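Home | Features | Workroom | Subscribe

The Drawer Under the Drawer
6 min read

Ryszard Tomaszewski repairs lampshades in a back room in Gernley, and until November he kept his small parts in coffee cans. There were 90 of them on a shelf over the bench. To find a finial he took down a can, tipped it onto a tray, poked through it and poured everything back.

Now he has plastic drawers. They are the ordinary kind sold for school supplies, clear fronts in a colored frame, light enough to carry under one arm. He bought two cabinets secondhand from Humphreys, the office clearance place on the edge of town, and spent a weekend moving the cans over.

"I threw out more than I kept," he says. "I had switches in there for lamps I sold years ago."

His rule is one kind of thing to a drawer. Heavy items go at the bottom, and anything sharp gets a lidded tub inside its drawer. Labels go on the frame, where they stay put when a drawer comes out to be washed.

Lleucu Ruddock runs Sudatance, a sewing studio that shares the building, and she took up the same system a month later. She had trouble with overfilling. A shallow drawer packed to the rim catches on the one above, and small things get pushed over the back and drop down inside the cabinet.

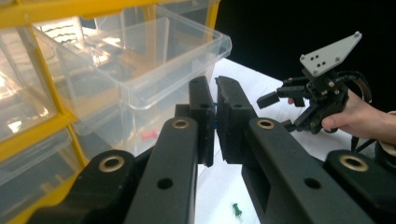
She now fills each drawer to two-thirds and stops. Every few weeks she pulls them all the way out, starting from the top, and checks the space behind. Pins, bobbins and snap fasteners are the usual finds. The drawers get warm water and dish soap, then dry upside down on a towel.

Clear plastic scratches, and after a year the fronts go cloudy. Tomaszewski doesn't mind. He knows by now that the harps are in the fourth one down.

Comments

itlow_mender: Seven drawers in and I've already run out of labels. Masking tape works fine.

Carol P.: Do the runners wear out? Mine started sagging with screws in them.

benchdog: Carol, put the screws in the bottom drawer. Mine have held up.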